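Zostby Two-Arm Cell: Frequently Asked Questions

What comes in the kit?
Two arms, two grippers, the Claredis controller and the cables. The table is not included.

Can it handle soft items such as dough?
Yes, up to 200 g per piece. Use the low-force profile.

How long does setup take?
Allow 2 hours. Calibration must be repeated after any change of fingers.

Do I need to write code?
No. Tasks are taught by hand guiding. A basket-loading task normally needs more than 10 demonstrations.

What should the work area look like before a run?
Fingers open and clear of the table, target container and item both within reach of the arms.

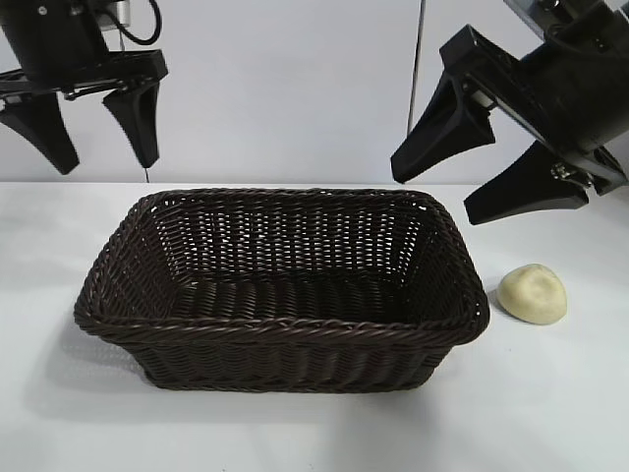
How long is the warranty?
18 months, handled by Tultura.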